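Kidville Play Center, Plonness — Monthly Safety Checklist
Saturday, September 19, 2020

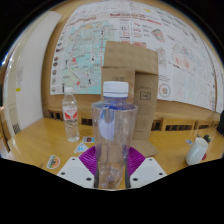

Clear bottle, white screw cap. See point 5.

1. Entrance gate and latch: OK. Latch closes by itself.

2. Fire extinguishers: OK for both in the hall. The one in the kitchen must be serviced before November.

3. Soft floor mats: NOT OK. 3 mats near the slide have open seams. I taped them for today, but tape is not a repair. Please order from Kaczorowski, same size as before.

4. Emergency exit, Brundow Street side: OK. Stroller was standing in front of the door, I moved it. Same comment as last month.

5. Drinks: OK with comment. Only bottles with a screw cap are allowed in the play area, no open cups. Floor by the ball pool was sticky again.

6. First aid box: NOT OK. Small bandages are finished, 2 cold packs are out of date.

7. Hot water at children's sinks: OK. Limit is 40 °C, and measured temperature was under it.

8. Climbing net: OK. All knots checked by hand. One rope is a little worn on the left side — look at it again next time.

9. Guest limit sign (87 persons): OK, but the sign hangs too high to read well.

Next check: with points 3 and 6 first.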